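Relative Humidity and Print Curl in a Small Photographic Archive

Project report, Materials and Environment module
Supervisor: Gemma Cattaneo

1. Background

The Moridero town archive keeps its photographic collection in a ground-floor room on the north side of the building. The collection consists mostly of silver gelatin prints on fiber-based paper, with a smaller number of resin-coated color prints added later. Fiber-based prints curl toward the gelatin side when the air is dry, because the gelatin layer shrinks more than the paper under it. The effect reverses in part when the air becomes more humid, but repeated cycles can leave the gelatin cracked, mostly at corners and along old folds.

The room has one radiator and no humidification. Before this project the only climate record was a dial hygrometer on the door frame, read by hand and never calibrated. Our aim was to measure relative humidity (RH) inside and outside the storage boxes during the start of the heating season, and to find out whether box type makes a measurable difference to curl. All readings were entered in a shared spreadsheet and checked by a second group member before analysis.

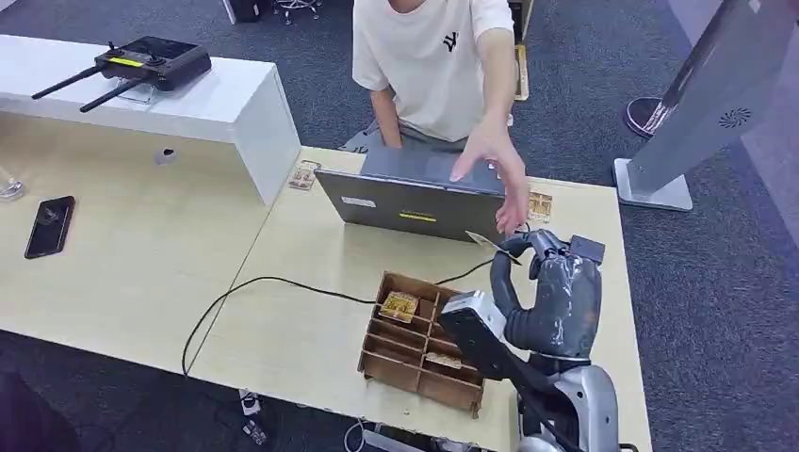
2. Method

2.1 Loggers

Three Vindau loggers were used, set to record temperature and RH every 30 minutes. One was fixed to the wall at shelf height, one was placed in a Koech steel drawer, and one was placed in a Brosent lidded board box on the middle shelf. Before installation the loggers were held together over a saturated salt solution in a sealed tub for one night. Two agreed to within one point of RH. The third read two points high at the end of the night and its values were corrected by that amount.

2.2 Test prints

We did not use items from the collection. Test prints were made in the school darkroom on double-weight fiber-based paper, air dried face down on screens, and pressed flat. The print set was then divided between the drawer and the box. A control print was left on the open shelf. Another, on resin-coated paper, was kept beside it for comparison and is not included in the averages.

2.3 Measuring curl

Curl was measured as the height of each corner above a glass plate, read with a steel rule to the nearest half millimeter. The four corner heights were averaged. Prints were measured image side up and returned to storage within five minutes - longer exposure to room air changed the reading noticeably in a trial run.

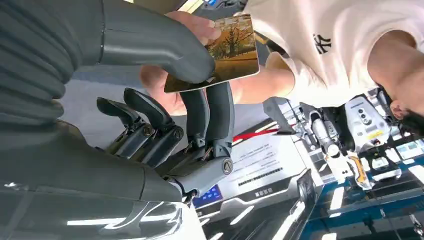
Corner height depends on how the print has been picked up as well as on humidity. A print lifted by one corner takes a set along the diagonal, and the opposite corner then reads high. Pressure from a single thumb tip at the lower edge, the contact seen on the photo card in the second figure, loads only a short length of the edge and leaves the corners to move freely. For the measurements we lifted each print on a sheet of stiff card and slid it onto the glass, so that no edge was loaded at all. Cotton gloves were tried first and dropped, as they made it harder to feel when a print was catching on its neighbor.

3. Results

Wall RH fell steadily once the radiator came on. The lowest value, recorded in December in the middle of the afternoon, was 32 percent. The drawer followed the wall closely with a delay of a few hours, and its daily swing was only slightly smaller. The board box was slower. Its RH did not go below 40 percent at any point in the logging period, and the daily swing was barely visible on the plot.

Mean corner height at the final measurement was 13 mm for the control print on the open shelf. The drawer prints were lower than this and the box prints lower again. The resin-coated print stayed close to flat throughout. One box print had a corner reading far above the others; it had been stored against the box wall and the bend was mechanical. It was left in the average.

4. Discussion

The difference between drawer and box is consistent with the materials. Board takes up and releases moisture and so slows changes in the air it encloses, while painted steel does not. The drawer also has a gap at the back, which we found only when removing the logger.

The project covered one heating season's start and one room. The box was on the middle shelf and the drawer unit stands nearer the radiator - temperature in the drawer was higher on most afternoons, and part of the RH difference comes from this. Swapping the two positions halfway through would have separated the effects.

5. Recommendations

Fiber-based prints now in the steel drawers should be moved to lidded board boxes, or placed in board folders inside the drawers. The gap at the back of the drawer unit should be taped. The radiator valve should be turned down overnight and a logger left in place through to the end of spring.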